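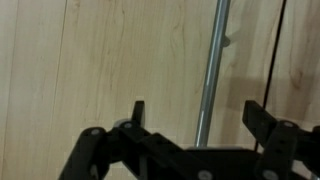

Page last updated: November 14, 2020

The Patient in Bed 6

The patient in bed 6 was admitted to the Barnwood Clinic in June with a stiff neck, a fever and a strong dislike of being asked questions. His name was Konrad Sobczak. He gave it once, at the desk, and considered the matter closed.

Dr. Ruoxi Jiang read the chart before she entered the room. The clinic's rules required that every new patient be told what would be done and why, in words the patient could repeat. She explained the lumbar puncture. A small amount of fluid would be taken from the lower back. It would show whether the lining of the brain was infected.

"Repeat that, please," she said.

"You want water from my spine," said Mr. Sobczak. "In Darska they only wanted my signature."

She wrote down that the patient had understood.

The procedure took place at 800 hours, as the schedule on the door stated. He lay on his side with his knees drawn up and recited the stops of the old Darska railroad under his breath. The nurse, Dekker, held his shoulder and was corrected twice on the order of the stations.

The fluid was clear. The laboratory reported a viral infection, which would pass with rest and fluids, and antibiotics were stopped that evening. Dr. Jiang informed the patient in person - this was also required - and asked whether he had any questions.

He had one. He wished to know whether the train to Tranis still ran at night.

Dr. Jiang said that she would inquire. It was not a medical question, and the form had no line for it, so she wrote it in the margin and went down the hall to find a telephone.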